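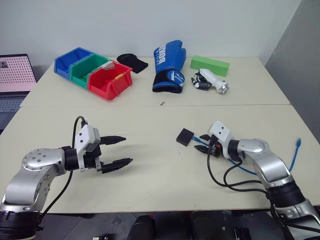

The long table, made from two panels, with colorful things along the far side.

Notes from the Clundton Language Table
2022-12-06
By Valdir Teixeira

Dear readers of the newsletter,

The editor asked me to write about our conversation table, and also about the subject I talked about in June, which was how adults learn to speak on the telephone in a second language. I said yes too quickly. Speaking about this is easy for me, but writing takes me many evenings with the dictionary, so please forgive the parts which are stiff.

When I came to Clundton, I could read English well. I had read technical manuals for my work for years, and also some novels. In the first week I had to call the gas company. The woman said one sentence, very fast, and I did not understand any word of it. I said "yes." Then she said another sentence and I said "yes" again. At the end she thanked me and I thanked her. I had agreed to something, and I learned what it was only when the letter came. It was a service contract for a boiler. I did not have a boiler.

Many people at our table have a story like this one. A person can be good at grammar and still be afraid when the phone rings. Face to face you have the mouth of the other person, the hands, the eyebrows. You can point at the thing. On the phone you have only the sound, and the sound is poor. The letters S and F become the same letter. "Fifteen" and "fifty" become the same number, and this is a serious problem when you talk about money.

For this reason we began, 18 months ago, to give the second half of each meeting to telephone practice. The method is simple. Two people sit with their backs to each other. One has a card with a task, for example to change the time of an appointment with the dentist. The other is the receptionist. They are not allowed to turn around. The rest of us listen and keep quiet, which is difficult for some of us, and I include myself.

I want to share what we have found useful, in case another group would like to try.

First, the opening sentence should be prepared and written down. You read it from the paper. After the opening the conversation goes where it wants, but the first ten seconds are the worst, and with a prepared sentence you pass through them. Mine is: "Good morning, my name is Valdir Teixeira, I am calling about my bill, and English is my second language, so please speak a little slowly." My daughter told me it is too long. I have kept it.

Second, we practice how to stop a person. In my language it is quite normal to interrupt. In English I was told many times it is rude, and so I waited, and while I waited I was lost. Now we learn short sentences by heart: "Sorry, can you say the last part again?" "Can you spell that for me?" "Let me repeat this back to you." The third one is the best one. When you repeat back, the other person becomes slower without being asked.

Third, spelling. We use names of cities or of fruits for the letters, it does not matter much if it is not the official alphabet. There is a small difficulty in my case because T for Teixeira is fine, but then comes E, and the person has usually written a different name already. One member, whose family name is Chiriac, has the opposite problem. Everybody is sure they know how to write it, and they do not listen.

Fourth, numbers. We read numbers to each other for five minutes at every meeting, and the others write them. It is boring and it works better than anything else. A favorite is 2,769, because some say "two thousand seven hundred sixty-nine," some say "twenty-seven sixty-nine," and some put an "and" in the middle. All of these you will hear from real people. Last month I read 53 and three persons wrote something else. I must work on my vowels.

There was a discussion about whether it is worth the trouble, when so many things can be done now on a website or by message. I understand this opinion. My nephew has not made a phone call to a stranger in his life, I think. But the doctor's office in Pritinov Street still answers only by phone, and the school calls when a child is sick, and the landlord calls when he wants something. These are the calls where you cannot say to come back later with a dictionary.

I would also like to say a word to those who speak English from birth and who receive such calls. Please do not speak louder. We hear you. Please make a small pause between the pieces of the sentence, and say the important thing one time more at the end. If you ask "Do you understand?" we will say yes, from shame. If you ask "What day do you have written down?" you will know the truth. The lady at the Climlow library desk does this in a very natural way, and many of our members make their first real call to her, to ask for a renewal of a book.

One member made her first call in the spring. She had the sentence on paper, and she held the paper with both hands. The call took 2 minutes. Afterward she wanted to call again to ask about the opening hours, although she knew them already. We let her.

The meetings continue through the winter. Coffee is there, and you may bring something sweet. No level is too low. If your level is high, come also, we need receptionists. The receptionist should sometimes be in a bad mood, as in life, and the beginners cannot do this part yet.

If you are not sure about coming, you can leave a message on the group's phone. Say your name slowly, please, and the number twice.

With my thanks to the editor for correcting my commas,
Valdir Teixeira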